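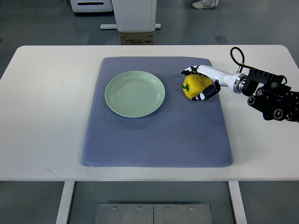

CBT workbook – worth doing on my own?

I've got a 200-page self-help workbook on worry from Niva and I'm stuck at chapter 2. The thought records take me almost 30 minutes a night and I keep skipping them. Should I push on or start again?
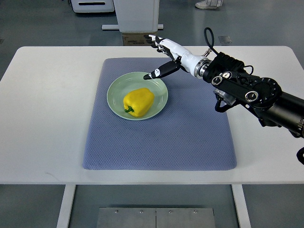 I don't have a therapist at the moment – the wait in Flekville is long.

Posted by slanina_k

Don't start again. Do one record a day, in the arvo if you're knackered at night, and keep it to a few lines. Skipping a day is fine. Your GP can also tell you what's on locally while you wait.

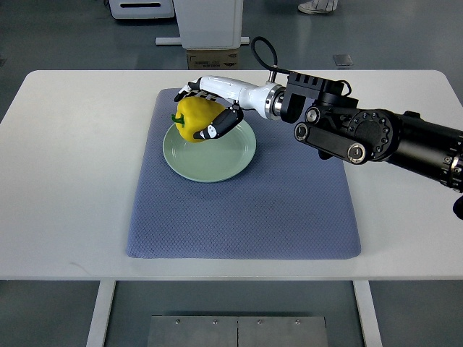
Platov reckons the short version at the back of the book is enough for the first month, and I'd agree. I only realised it was there in April.

didnt work for me sorry, gave mine away 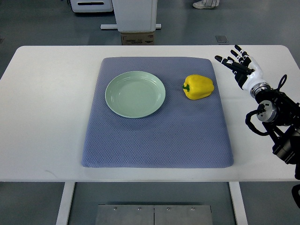
Yellow capsicum and a pale green plate

Posted by niva_reader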